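3.2 Marked squares and the tidiness of small stacks

It is worth spending a little time on the table itself, because so much of what we have to say about tidy and untidy stacks depends on the surface they are built on. In the earlier Jatolo layouts the cubes were placed on a plain tabletop with no guide marks, and when we sat down to compare one arrangement with the next we found ourselves arguing, quite cheerfully, over what "in the middle" was supposed to mean. A dark outline on a pale surface settles most of those arguments. The border gives the eye something to measure against, and a cube that has wandered toward one side looks off-center even to a person who has never read our scoring sheet.

The full collection, which we call the Abella set, holds 100 arrangements built from 12 written layouts. We scored each arrangement for two things and kept them apart. The first is placement, meaning where the bottom cube sits in relation to the border of its square. The second is alignment, meaning how well the faces of the upper cube line up with the faces of the one below. It is tempting to fold both into a single mark for neatness, and in our October draft we did just that, but a well-placed bottom cube can carry a rather careless upper one, and we felt that a single mark hid the part we were most curious about.

Figure 2 shows the sort of case we mean. A red cube sits in the middle of the black square, with a yellow cube resting on it a little toward the left and the front, so that a thin sliver of red is left showing behind. We would give this stack a good mark for placement and a lower one for alignment. The green cube, beside a black strip to the left of the square, is not part of the stack and is left out of both scores.

Offsets of this kind turned up in 21 of the arrangements, and we were fond of them from the start, perhaps more than we should have been. They are the ones that people who stack blocks with children will recognize right away, the stacks that stand perfectly well and still make you want to reach over and give the top one a nudge.

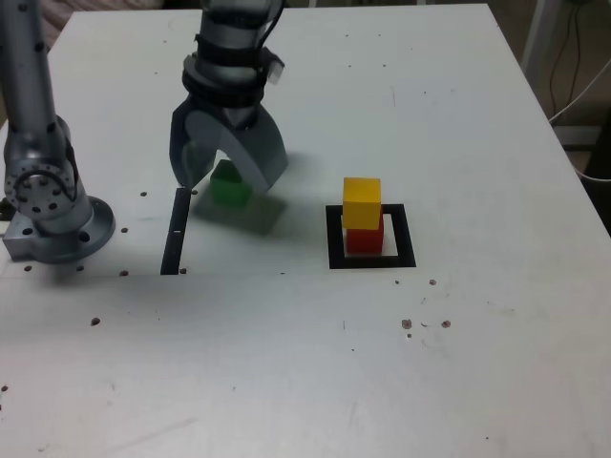
We kept these offset stacks in the main comparison and did not set them aside as mistakes, and the alignment scores in the next section include every one of them.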